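Wanted: people who like clothes enough to fold them
Posted October 27, 2020
Pinano Clothing Exchange, Trolten branch

We're opening the sorting room again for the cold season, and we need folders! Sweaters, cardigans, kids' leggings, school polos, the odd bathrobe. Everything people drop off with us gets checked, buttoned, folded and shelved before a family comes in to choose from it, and right now the bins are ahead of us.

We have 4 paid part-time spots (16 hours a week, split however suits you between 8 a.m. and 7 p.m.) plus as many unpaid shifts as people care to take. The paid spots run through the end of March. If you've never worked with clothing before, please apply anyway. Lawal Adebisi does the first two shifts with every new person, and he's very good at it.

What you'd be doing

Mostly knitwear at first. It's the biggest pile and the one people are shyest about, so we start there and get it over with! You'll learn to find the shoulder seams by feel, lay a sweater face down, bring the sleeves in and fold up from the hem so the neckline ends up on top. You'll check for moth holes, pulled threads and missing buttons. Anything that needs a stitch goes in the mending crate with a paper tag, and anything past saving goes to the rag bag. (You'll feel bad about your first rag bag sweater. It passes.)

Dark colors are their own job. Navy, black and charcoal all look alike at the bottom of a bin, and a rib knit in any of them will hide a snap or a small hole until you spread the fabric and look into the creases.

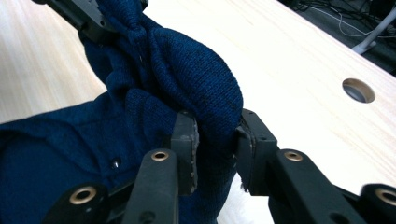
Binta Ugwu would add that you should never lift a heavy knit by one shoulder, even for a second, and that she wishes the ad said so in capital letters. She also wants it known that hangers are for shirts and jackets only, and that she'll trade anyone her Akinola Street shelving shift for an afternoon of cardigans.

After a couple of weeks you can move over to denim, baby clothes or coats if you'd like a change. Temitope Odukoya runs the baby table and could use somebody patient with very small socks.

Who we'd love to hear from

You can stand for a couple of hours (stools are available, and plenty of us use them). You can lift a full bin with a partner. You don't mind lint. You're kind to people at the counter, including the ones who bring back something they took last week. Spanish, Yoruba, Thai or Urdu would be a real help at the front, but isn't required.

Masks are worn in the sorting room, and we keep the tables spaced apart. We supply aprons, lint rollers and tea. Bring your own mug.

How to apply

Send a few lines to Mayuree Kaewmanee at the Trolten desk, or drop a note in the box at 43 Fokura Lane. Tell us which hours you can do and whether you want a paid spot or an unpaid one. No résumé needed. If you sew, mention it, and Mayuree will pass your name to Asif Kiani for the mending evenings.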